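Kendthorpe Flag Football League
Minutes of the preseason meeting, 6 August 2022

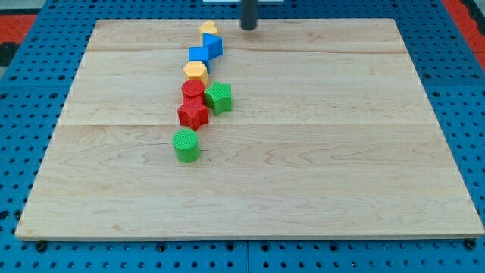

Ifigeneia Deligiannis here, taking the notes again, so blame me for any spelling. We got going a little late and went straight to the schedule. Trestuneo asked to move their opener against Zirnik back a week, as half their receivers are away, and Zirnik said fine as long as they keep the home game. Agreed. I then tried to explain the new kickoff alignment, the one where the return team can't bunch up on the near sideline, and I kept getting blank looks. Think of a loose line with a bit of a curve to it, like the colorful plastic blocks on the wooden board, and you've got the shape we want from the return team before the kick. It doesn't have to be ruler straight! Refs will flag anybody who starts more than a step ahead of the line.

Money. We have 2,841 dollars in the account after paying the field deposit. The insurance bill is 461 and I'll send that check this week. Zirnik still owes their entry fee and promised it before the first practice (I wrote that down in front of them).

Rosters. We argued over this one for ages. Last year the cap was 17 and a couple of teams showed up in the playoffs with barely enough healthy bodies to run a two-minute drill. I wanted no cap at all - I lost that one, fair enough. The cap stays at 17, but you can add players through the fourth game instead of the second. Passed with two against.

Overtime. Each team gets one possession from the 13, no field goals, and we keep going until somebody's ahead. Trestuneo wanted the ball on the 20 and I kind of agreed with them, but the vote went the other way.

Theodorakopoulos Trophy. Same deal as last season, the winner of the final keeps it until spring and gets the engraving done themselves. Last season's engraving still hasn't been done. Trestuneo, please!!

Refs. We're short one for the early games. If you know someone who can tell a legal pick from an illegal one and doesn't mind getting yelled at by grown adults in mouthguards, send them my way. It pays the same as last year.

Other stuff. The flags we bought in the spring pop off way too easily, so bring your old belts to the first practice and we'll mix and match. Cleats are still rubber only - I had to say it twice.

Next meeting is at the end of August, same room, after practice. Captains, bring your final jersey numbers.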